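## Hydrant flow testing in the McKinnon district

Flow testing of hydrants in the McKinnon district begins in May and will take most of the month. Crews will work north to south, starting at the Gavbridge pump station and ending at the rail crossing. Testing hours are 8 a.m. to 3 p.m. Streets remain open, though one lane may be coned off while a hydrant is flowing.

The district has 42 hydrants on the current test list. Most of them sit on 8-inch mains. The older ones, along Maker Street and the two blocks behind it, are on smaller pipe that was laid before the present fire code and has never been looped. Those are the hydrants that gave low readings in the last round, and they will be tested first.

### How the test is done

Each test uses two hydrants. A gauge is mounted on the first, called the residual hydrant, and the static pressure is read with no water moving. The second hydrant is then opened fully and its discharge is measured with a pitot gauge held in the stream. While it flows, the pressure at the first hydrant is read again. From the two pressures and the measured discharge, the department calculates how much water the main could deliver at 20 psi, the lowest pressure at which an engine should draw from the system.

The flowing hydrant is opened slowly and closed slowly. A valve shut too fast sends a pressure wave back through the main, and on old cast iron that can be enough to split a joint. Residents who see a hydrant running with a firefighter standing at the wrench should leave it alone, even if it appears to have been on for a long time.

### What the last round showed

On Maker Street, two hydrants tested at 600 gallons per minute. A third, at the dead end, came in lower and was marked for retest after its valve was found partly closed. The rest of the district was above the 1,000-gallon mark used for residential blocks.

A flow of 600 gallons per minute will supply a single attack line and a backup line with some margin. It will not supply those lines plus a second engine protecting the house next door. For addresses on the low-flow hydrants, dispatch now adds a water tender to the first alarm, and the second-due engine is instructed to lay in from the larger main on the next street. That lay is around 700 feet, within the hose load carried on either engine.

Captain Lautaro Garrido, who runs the water supply program, asked that the tender assignment stay in place until the new readings have been entered and checked. "One good number in spring doesn't tell me what the main does in August with every sprinkler running," he said.

### Discolored water

Flowing a hydrant stirs up sediment in the main. Water in nearby homes may run brown or cloudy for a few hours. It is safe to flush toilets with, but laundry should wait. If discoloration appears, run a cold tap at the lowest point in the house until it clears. Do not run hot water during this time, as it will draw sediment into the heater tank. Water that is still discolored the next morning should be reported to the utility.

### Markings and clearances

Hydrant bonnets will be repainted where the flow class has changed. Blue is 1,500 gallons per minute or more, green is 1,000 to 1,499, orange is 500 to 999, and red is below 500. The barrels stay yellow.

Three feet of clear space is required on all sides of a hydrant. Hedges, fence posts, and landscape rock are the usual problems. Owners will get a door tag where the space is blocked, and a second visit follows in two weeks.

### Records

Readings from this round will be kept in Nistari, the mapping system already used for preplans, so that a company officer can pull up the flow class from the cab. The paper cards stay on the engines as a backup until every hydrant has been matched to its map point. Hydrants on private property, including those at the storage yards near Gavbridge, are tested by their owners, who must send in their own results by the end of the month.
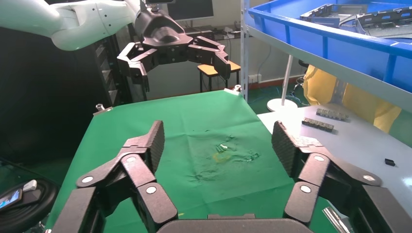
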